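Ticket: handheld capture, pose dropouts and left/right swap after import
Project: Prolano
Component: Dultness (tracking and import)
Priority: was High, lowered to Medium in June
Status: Open, waiting on re-import

Summary

Episodes recorded with the two handheld grippers at the Delorme room import without errors, but the pose track for one hand goes stale partway through and then jumps. On a smaller number of episodes the left and right tracks are exchanged for the whole recording. Both faults pass the automatic check, so they reached the training set before anyone noticed.

Batch size is 400 episodes. Flagged so far: 37 with a stale track, none of them fixed by running the import a second time.

Expected

One continuous 6-DoF track per gripper, from the start gesture to the end gesture. Gaps no longer than 600 ms, filled by interpolation and marked as filled.

Observed

Track holds its last good value. Jaw width keeps updating normally. When the marker cube is picked up again, position steps in a single sample. The policy trained on the first export reproduced the hold-and-step as a short freeze before grasp, and that is how the fault was found.

Setup

Two handheld grippers, each with its own camera and a fiducial cube on top. One head camera on the operator. Cube IDs are assigned in the session file. The gripper camera has a fisheye lens, and the import step undistorts it with the calibration stored per device, not per session.

Views from both sources are attached. The gripper camera gets most of the room in one view, and the other gripper's cube can come into it as well, here over the desk to the right of the shelving unit.
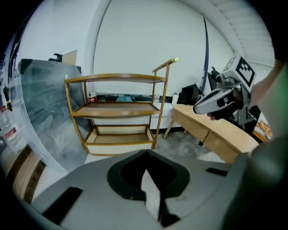 Issue 154

Log

Entry 1. Re-ran import on five flagged episodes with verbose output. Cube detection on the head camera stops at the same sample where the track goes stale. The gripper camera keeps running. No dropped samples in either video. Clock offset between devices is stable over the episode, so this is not a sync fault.

Entry 2. Checked exposure. Detection loss does not line up with any change in brightness. Locked exposure and auto exposure both show it. Closed this branch.

Entry 3. Checked occlusion by hand. In most of the flagged episodes the operator turns a wrist until only one cube face points at the head camera, at a steep angle. Dultness needs two faces for a full solve and rejects a single face above its angle limit. It then holds the last pose without setting the invalid flag. The rejection is correct. The missing flag is the bug.

Entry 4. Swap case. The gripper camera sees the other hand's cube when both tools are held at the same height. The import uses that sighting as a hint when deciding which hand is which. If the sighting comes first, before the head camera has resolved both cubes, the hint is taken as the device's own cube and the labels are exchanged. Reproduced on the bench by delaying the head stream. Happens every time with the delay on.

Entry 5. The reflective panel was raised as a possible source of false cubes. Searched the detections for mirrored IDs. A mirrored marker does not decode in our dictionary, and no stray detections were found in that part of the head view. Leaving the panel where it is. Anyone who wants to rule it out completely can mask that region, but this would also throw away valid detections on the left hand during wide reaches.

Entry 6. Tested a start pose. Both grippers are raised over the table, jaws pointing to the far end, cubes apart and toward the head camera, and held until the tone. With this pose the head camera resolves both IDs before any cross sighting is considered. The swap did not occur in the test recordings. It costs the operator a short wait per episode.
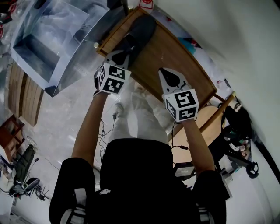
Workaround until the fix ships

1. Begin every episode with the start pose from Entry 6. Do not reach for an object before the tone.

2. Set cross_hint to off in the session file. Older session files do not have the key and must be edited by hand.

3. After import, run the hold check. It lists any span where position is constant to the last digit while jaw width changes. Discard the episode if the span overlaps a grasp or a release. Otherwise trim it.

4. Keep the raw video for discarded episodes. They can be imported again once the flag is fixed.

Do not smooth the step at re-detection. Smoothing hides it from the hold check and the motion it produces was never made by the operator.

Reply from Gokero support

Confirmed on our side. The invalid flag is lost when a single-face solve is rejected inside the interpolation window. A patch is in test. The cross-sighting hint will be changed to apply only after both cubes have been resolved by the head camera. Please attach one raw episode of each type, with session file and both calibration files.

Reply

Raw episodes uploaded Friday, one stale and one swapped. Calibration files for both grippers are in the same folder. The session file for the swapped one has the old format.

Remaining

Re-import the flagged episodes on the patched build.
Compare hold check output before and after.
Decide whether single-face solves below the angle limit get a lower weight in training. Separate ticket.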